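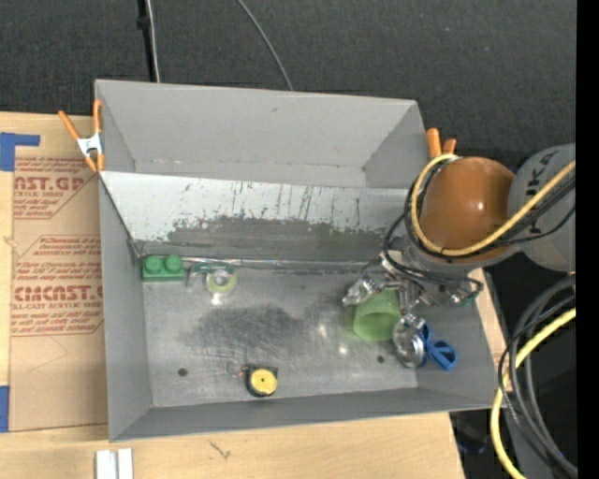

## 4. Setting Up and Using the Two-Part Sorting Bin

This section covers the Hakden metal bin when it is used on a tabletop for small household and desk items: tape, measuring tools, cups, toy blocks and the like. For wall mounting, see Section 6.

### 4.1 Placing the bin

1. Clear a section of table at least 32 inches wide.
2. Wipe the tabletop and the underside of the bin. Grit caught between them will mark a wooden top.
3. Set the bin down with the narrow compartment at the back and the wide one facing you. It doesn't need to be square to the table edge.
4. Press down on each corner in turn. If the bin rocks, slide a Susum felt pad under the high corner.

**Caution:** Sheet-metal edges can be sharp. Lift the bin from underneath with both hands, and don't carry it by the divider.

### 4.2 Loading the front compartment

The front compartment is for things in daily use. Leave the rear one empty until you start sorting.

1. Put small, flat-sided items in the back corners, against the divider. A toy building block sits well there with its studs up.
2. Stand the tape dispenser next to the divider.
3. Keep the tape measure near the front, where you can reach it without moving anything else. Lock or fully retract the blade first.
4. Put cups and other light plastic pieces on the right side. Don't stack them on top of the tape.
5. Check for string, rubber bands and small loops. They are hard to see on the bare metal floor.

**Note:** The floor has holes in it. Screws, pins and beads can drop through, so keep them in a lidded container. Do not plug the holes with tape.

### 4.3 Sorting

1. Take out one item at a time.
2. Items you are keeping on this table go back in the front compartment.
3. Items that belong in another room go in the rear compartment.
4. Empty the rear compartment when you finish. Monday morning works well if the bin is shared.

The bin is rated for 58 pounds spread evenly over the floor. Don't load the rear compartment while the front one is empty.

### 4.4 Cleaning and wear

- Wipe the floor and divider with a damp cloth and a drop of dish soap, then dry them right away.
- Scratches, dark smudges and worn patches on the divider come with normal use and don't affect strength. A rough edge or a raised burr should be smoothed with 400 grit paper, then finished with 2000 grit.
- Don't use steel wool on the painted parts — it leaves fine particles that rust.
- Touch-up paint is sold under the Skulto name. Use gray, one thin coat, and let it dry overnight with both compartments empty.

If the divider feels loose, stop using the bin and contact Hilde Verbeke at the parts desk. Have the number from the underside of the bin ready.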